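比斯索普足球俱乐部(Bisthorpe)

比斯索普足球俱乐部是一家半职业足球俱乐部,主场为卡弗赛德球场(Cavurside)。球队现征战地区联赛第2级别,传统主场球衣为深蓝色上衣配白色短裤。本条目主要记述该俱乐部的组织沿革、转会登记制度及球员租借安排。

名称与沿革

俱乐部由两支工厂球队合并而成,合并后沿用镇名。早期比赛在镇北的公共草场进行,迁入卡弗赛德球场后,一线队与预备队共用同一块场地。球场东侧看台为单层结构,西侧为站席,南侧球门后方设有客队区域。场地排水系统经过一次整体更换,更换期间球队借用邻镇球场完成余下的主场赛程。

联赛重组后,俱乐部由原南区组别划入中区组别,客场行程随之延长。预备队因人员不足停办一个赛季,其后以二十一岁以下梯队的形式恢复。

转会与登记

俱乐部的球员登记分为正式合同、非合同及短期租借三类。正式合同球员的转会须经买卖双方俱乐部书面确认,并在登记窗口关闭前向联赛秘书处提交文件。非合同球员可在窗口以外转会,但须遵守通知期规定。通知期内,原俱乐部保留该球员的比赛使用权。

转会费通常分为固定部分与浮动部分。浮动部分与出场次数、升级或再次转会挂钩,其中再次转会分成条款在该级别联赛中较为常见。比斯索普现行标准合同规定,再次转会分成比例为15%,以转会利润而非转会总额为计算基数。 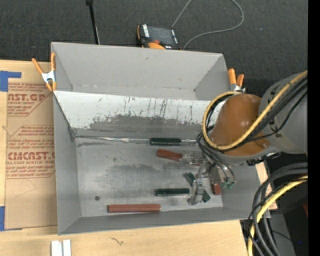 全文阅读时间:2分钟

租借安排

租借分为整季租借和短期租借。整季租借的球员不得代表租入方对阵其母队,除非母队出具书面许可。短期租借期满后可续期一次,续期申请须在原租期届满前提出。租借期间的薪资由双方按协议分担,医疗费用一般由租入方承担;如伤情发生于国家队或代表队比赛,则适用另行规定。

比斯索普与斯凯卢马诺俱乐部(Skellumano)之间订有合作协议。根据该协议,斯凯卢马诺青年队的适龄球员可优先租借至比斯索普,后者则须按月提交出场及训练记录。协议不包含强制买断条款。

苏尼尔·苏丹娜转会

前锋苏尼尔·苏丹娜(Sunil Sultana)自比斯索普青年队升入一线队,共为俱乐部在各项赛事中出场193次,球衣号码为31号。其转会至斯凯卢马诺一事由两家俱乐部在四月达成原则协议,体检及个人条款谈判随后进行。由于登记文件中的合同终止日期与联赛存档不一致,手续一度中止,更正后重新提交。

该笔转会的固定费用未公开。比斯索普仅确认合同附有再次转会分成条款。苏丹娜离队后,31号球衣在随后一个赛季未作分配。

管理与赞助

俱乐部为会员制有限公司,董事由年度会员大会选举产生。主教练负责一线队选拔与训练,转会谈判由足球事务主管执行,超出年度预算的支出须经董事会表决。球衣胸前赞助商为西迪基(Siddiqui),合同涵盖主客场球衣及训练服,不涵盖球场冠名权。

参见

球员登记窗口
再次转会分成条款
卡弗赛德球场

本条目最后修订于2026年10月19日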